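The patience of hats

Ask the woman who runs data collection at Vevonia what she does all day and she says, "I watch a machine put things away, and then I take them back out."

The company rents the ground floor of an old dental office in Jiltcombe and has furnished it like a hallway. There is a shoe cabinet, a rug and more slippers than any family could wear. The aim is to gather examples for a learning system that will, in time, tidy up without being told how. For now it is told how, at length, by people.

"An operator guides the arm through the job, start to finish," she says. "We call that one episode. The hats and slippers task has 997 of them. I have feelings about hats now."

One good example, I suggest, might be plenty. She gives me the look of someone who has heard this from investors.

"If you only show it one way, it learns one way. Then somebody moves the cabinet and it's lost. So we move the cabinet. We swap the hats. We tried to be messy on purpose, and people are terrible at that - after an hour everyone's mess looks the same."

Her answer was Lastudeck, a small in-house program that deals out starting layouts like a hand of cards. Operators may complain about the card. They may not redraw.

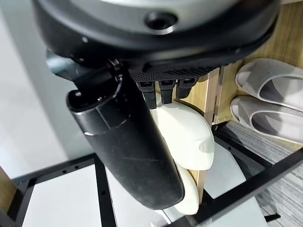 On soft things

Caps, she says, are harder than they look. "A mug is a mug. Push on a cap and it's a different shape, and the wrist camera is mostly looking at the gripper anyway. You learn to live with a view that's half knuckle."

Does she throw out the failures? Fewer than she used to. A dropped hat that gets picked up again stays in the set, with a label. "Recovering is a skill. I'd like it to have that one before I do."

An operator's shift at the controls is capped at 60 minutes, a rule she made after reviewing her own late recordings. "You could see me getting bored. It was in the elbow."

The next task, called Dong for reasons that predate her, starts in July and involves coat hangers. She has ordered 67 of them and isn't looking forward to any.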